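Teaching pick and place by hand or over the link?

benchrat_kn
Posted Thursday, 10:40
We're setting up a small task at Candness: toys into a basket, one arm at a time. Two ways of showing it are on the table. Either you take hold of the arm and move it through the job, or you drive it from the leader arm at the other desk. I've done three sessions by hand and my wrists are complaining. Has anyone compared the two properly? I don't mean on paper.
Kenta Noguchi

Oddjob_Mel
Posted Thursday, 11:05
By hand, every time. You feel the jaw touch the side of the basket and you back off. Over the link you feel nothing and people jam the fingers into the rim. We ran the Jevoneck kit that way all July and replaced 4 finger pads.

tpwarren
Posted Thursday, 11:22
Disagree with Mel. If you hold the arm, your sleeve is in half the views and the policy learns your sleeve. With the link there's only the arm in shot, which is what it will see later when it runs by itself. Pads are cheap.

Kenta, can you put up your layout? Wrist views as well, please. It depends a lot on how close things are to the basket.

benchrat_kn
Posted Thursday, 12:15
Two from the wrist, then two from the fixed cameras. 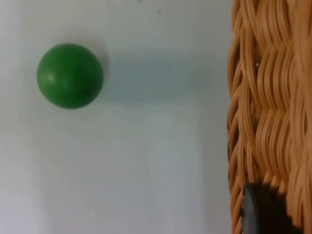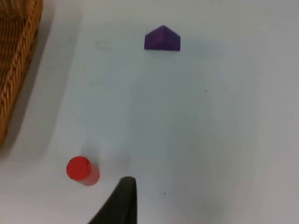
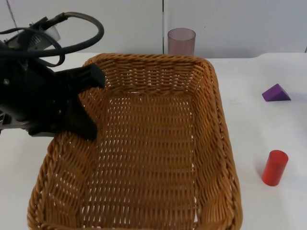
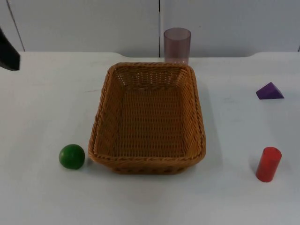

Toys and basket: wrist views first and second, fixed cameras third and fourth.

The cup isn't part of the first task. Each toy gets its own set of demonstrations, and then we mix them.

Oddjob_Mel
Posted Thursday, 12:31
In the first one the ball has a clear stretch of white between it and the basket, so there's room to come down on it either way. It's the red cylinder I'd worry about. In the second picture the finger is right beside it, and it's standing on end. Clip it over the link and you'll be chasing it across the table.

tpwarren
Posted Thursday, 12:48
Then you chase it. A demonstration where somebody knocks it over and recovers is worth keeping. Mel's lot throw those away and then wonder why the arm gives up.

Oddjob_Mel
Posted Thursday, 12:55
We throw away the bad ones. A recovery is fine if it's quick. A minute of poking at the floor of the basket is not.

quietgear
Posted Thursday, 13:40
We did both with the same people at Ziteck. 90 demonstrations by hand, 90 over the link, same toys. The hand ones were shorter and smoother. The link ones trained better on the purple wedge and no better on anything round. Make of that what you will. We put it down to people lining up the jaws more carefully with the flat faces when they were working from the screen.

One tip: decide where the hand opens before you start. If one person lets go above the rim and the next goes right down to the weave, you get an arm that dithers over the basket.

benchrat_kn
Posted Thursday, 14:10
That is useful, thanks. We've never agreed a release height and I know for a fact that I go lower than Kudo's people do. I'll put a note on the desk.

I'll try the link for the wedge and stay on hand guiding for the ball and the cylinder. If the sleeve shows up I'll roll it up.

tpwarren
Posted Thursday, 14:16
It'll learn your elbow.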